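MURNTHORPE ALLOTMENT AND GARDEN SOCIETY
Minutes of the meeting held at Plindstead Hall, 3/27/26

1. Minutes of the last meeting
Agreed and signed. The spelling of Mabula in item 4 was corrected.

2. Money
The balance stands at £3,508. Rents are in for all plots except three, and reminders have gone out. The water bill was higher than last year — the leak by the lower gate is thought to be the cause.
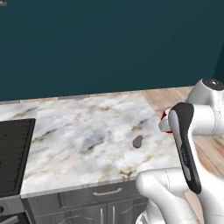 The repair was quoted at £8 a metre for new pipe, plus labour. Members agreed to go ahead and asked for it to be finished before the seed potatoes go in.

3. Seed order
Devum can supply onion sets and broad beans at last year's price if we order by the end of the month. The Mabula squash did poorly on the north side and will not be ordered again. Two members still have spare seed and will bring it to the next meeting.

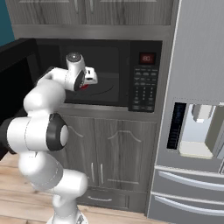 The May open day was discussed at length. Plants will be sold from the long table by the gate, and soup and rolls will be served at midday. It was asked whether soup could be warmed in a microwave. One built into the cabinets, with grey wood-grain doors like these, was liked by several members for the new tea room, but the cost of fitting was thought too high for this year. A gas ring will be borrowed for the day. Entry stays free.

4. Paths and hedges
The main path is still soft near the compost bays. More than three loads of bark will be needed. The hedge on the Plindstead side is to be left until the birds have finished nesting.
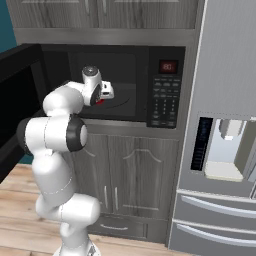

Plot holders are reminded that side paths are theirs to keep clear. Carpet must not be used as a weed cover — this is in the rules and has been for years.

5. Any other business
The shed padlock is stiff and will be oiled. A request to keep bees was put off until the insurers reply.

Next meeting: May, same hall.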